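Lever handle on white door, replace or repair?
Forum: Doors, Locks and Hinges
2,044 views

Wulline
February 2018
Hello all. I am renting a flat and the landlord lets me change small things if I keep the old parts. The lever on the bedroom door does not come back up fully when I let it go. It stays a little low, maybe the width of a finger. I have tightened the small screw under the lever and it made no difference. Should I buy a new pair of levers, or is it possible to repair this one? I would prefer not to spend much.

Gustard
Buy new. The spring is behind the round rose and on cheap sets it is not made to be changed. You will lose an evening and then buy new anyway.

Posuvton
I don't agree with Gustard. In half of the cases the spring is fine and the rose is only fixed too tight, so it rubs on the lever. Loosen the fixings a quarter turn and try again. It costs nothing.

Wulline
Thank you both. I add a picture of the same type of lever, brushed silver with a round rose, on a white door. Mine has the same small curl at the end.

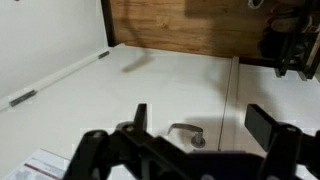
Dissanayake
Which side of the door should I start from when I take the rose off?

Posuvton
Start from the side where the small screw of the lever is easy to reach. Take the lever off first, then the cover of the rose should turn or lift off with a thin flat screwdriver. Put some card under the screwdriver - white paint marks very easily.

Gustard
And when the cover is bent you have to buy new. I still say replace.

Wulline
I tried the quarter turn this morning. It is better but not perfect, the lever still stays a little bit low. Tomorrow I will take the latch out and look if it is dirty.

Dissanayake
Use dry graphite there, not cooking oil. I used oil once and after 2 months it was like glue.

Gustard
Graphite makes black fingers on a white door. Silicone spray is better, on a cloth first.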